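Givach puts its two-arm tabletop kit up for rent 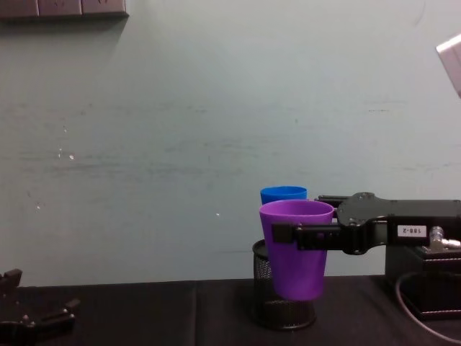 The right arm of a Givach kit with a purple cup in its grip, beside a black mesh holder. Photo: Aurelia Pîrvu

If you've been wanting a pair of robot arms on your table but couldn't face buying them, Givach has some news for you. The company is opening up rentals of its two-arm tabletop kit in July, and I got a morning with one before the sign-up page goes live.

The price first, since that's what everybody emails me about. It's $98 a day with a 2,000 dollar deposit, and you get the deposit back when the kit comes home in one piece. For that you get both arms with their grippers, the cables and the control software, which is called Teseo. You bring your own table and your own computer (mine is six years old and it coped fine).

I spent most of my time on cups. Plastic tumblers, a mesh holder, a black cloth over the table, and me trying to get a cup where I wanted it without knocking anything over. You move the arms by hand to teach them a job, Teseo saves it, and then you play it back as often as you like. My first attempt was awful! I rushed the part where the gripper closes and the cup went in at a tilt. The second one I was pretty proud of, and I may have made everyone in the room come and look.

The grippers have flat fingers with small pads at the tips, and they hold a tapered cup from the side better than I expected. Paper cups are another story — I crushed two before I found the grip setting, buried in a menu called Extras. Loan Âu, who runs the rental side, told me that menu is getting moved. "Everybody asks me where it is," Loan said. "I've started answering before they finish the question."

A few gripes while I'm at it. The cables are stiff and want to go their own way, so leave more room at the side of the table than you think you need. The printed guide is 202 pages long and has no index, though the quick start sheet got me going in half an hour. And there's no weekend rate yet, which seems like a miss for hobby people like me. Loan said they're "looking at it," so go ahead and bug them.

Shipping is handled by Sudari, and you keep the case it comes in for the trip back. Schools can ask for a longer loan, but that goes through a separate form and you'll want to get in early because the first batch of kits is small.

I've put my name down for another week with one, mostly so I can try stacking. If there's something you'd like me to test on it, leave a comment and I'll see what I can do — no eggs, please, I've already been told no on the eggs.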